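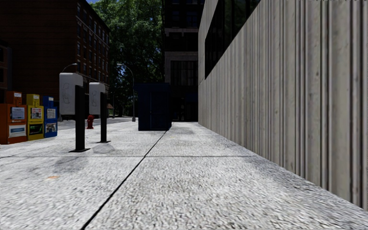 Junior Security Analyst, Briditz

Neson runs security monitoring for small firms, councils and housing associations. We are looking for a junior analyst to join the team of 12 at our Briditz office.

What you will do

Check alerts from customer networks and decide which need a closer look
Write up incidents in clear English for people who don't work in IT
Help test the quarterly patch reports before they go out
Take a turn on the late shift, about 2 weeks in every 20

What we ask for

You should know your way around Linux and Windows logs and be able to read a packet capture. Some scripting is useful, in any language. A degree is not required. Help desk or network support experience counts, and so do home labs and capture-the-flag events.

Training is given in the first months by Nikola Stan, who leads the day shift. We pay for one certificate a year, including the exam.

How to apply

Send a CV and a short letter to Ottmar Grube by the end of February. Please tell us about one security problem you have looked into and what you found. Interviews are held in Briditz or by video call.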